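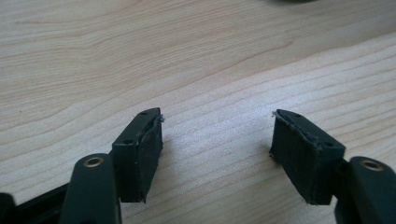

Furniture > Tables > Dining & Work Tables > Reviews

Search reviews Go

Ketilsson Ondberg table, long-ish review

by Behrouz Ghaffari

Bought this in July from Novbridge. Used it every day since, meals and work both. Writing this fast between two other things so forgive the mess.

Short version: good table, bad instructions, worse delivery. Would buy again, would not pay for the "room of choice" service again.

Price. $262 for the top and legs as a set. Delivery extra. There was a coupon box at checkout that took my code, said thank you, and took nothing off. Chat support fixed it the next morning. Fine.

Delivery. Two boxes, came four days apart. Legs first, so I had a set of table legs in the hallway for most of a week. The driver would not go past the front door even though I paid for upstairs. He had a sheet that said curbside. My sheet said upstairs. Got my neighbor to take the other end and we did it ourselves, one scrape on the stair wall, my fault. Emailed Novbridge for the delivery money back. They asked for a picture of the recipt, then asked again, then paid.

Packing was good. Foam corners, a thick sheet over the top, no dents anywhere. Lots of tape. Have a knife ready and keep it shallow.

Assembly. The booklet is drawings only and the drawing for step 3 has the leg plates facing the wrong way. Did it like the picture, had to undo it. The arrow on the plate goes toward the OUTSIDE edge. If you remember one thing from this review make it that. 10 bolts in the bag, short ones for the plates and longer ones for the crossbar. They look almost the same, sort them before you start. The hex key they give you is soft and rounded off on me near the end. Use your own.

Took me an hour with the redo. You can put it together alone but you can't flip it alone, not safely. Lay a blanket down, build it upside down, then call somebody.
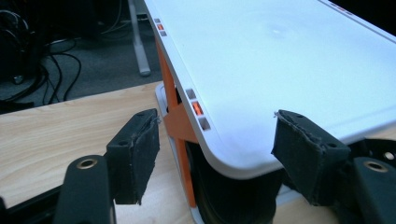
Wobble. Some, the first week. Went around all the bolts again with a proper wrench and most of it went away. My floor isn't level so I turned one foot out a little and that got the rest. Typing doesn't shake it. My kid leaning on the short end does, a bit. The page says it holds nearly 200 pounds spread out, I have not tested that and don't plan to.

Height is standard. I'm on the tall side and my knees clear the crossbar in a normal chair. Not in a chair with arms, the arms bump before you're all the way in. Measure your chair arms first. I ended up swapping to the kitchen chairs for work, which my back has opinions about.

The top. Light wood, which I wanted, the room is dark. The color was close to what the website showed, maybe a touch warmer at night under the lamp. I got worried about rings so I've been strict with coasters. One coffee ring anyway, second week. Came off with Steridus wood soap and a soft cloth, wiped with the grain, dry cloth right after. Don't soak it. Don't use the green side of a sponge, I did that on an old table and regreted it for years.

Crumbs show less than on my old black one. Dust too. Ballpoint pen does press through one sheet of paper, so put something under homework.

Smell when unboxed, yes. Kind of like varnish. Windows open for 2 days and it was gone.

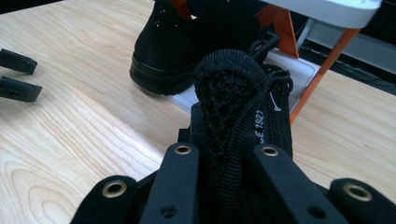 Ketilsson Ondberg, light wood top with darker ring lines in the grain.

Edges. Nice enough. One underside edge was rough where you'd grab it to move the table, got a splinter out of it. Thirty seconds with fine sandpaper. Shouldn't have to.

No cable anything. No hole, no tray, no hooks. For a table sold as "dining and work" that's a miss. I stuck a few adhesive clips underneath and ran the cords down the back leg. Holding so far.

Missing part: one of the little felt pads for the feet. Bought a pack at the hardware store for less than the time it would take to write in. Check yours before you drag it across anything.

Warranty card is in the smaller box, under the cardboard flap. Nearly threw mine out with the packing.

Would I get the matching bench? Probably not, looks too low from the dimensions. If anyone has it, post the seat height with the pads on, the site only gives it without.

Four stars. Five for the table, two for the booklet, one for the guy with the curbside sheet.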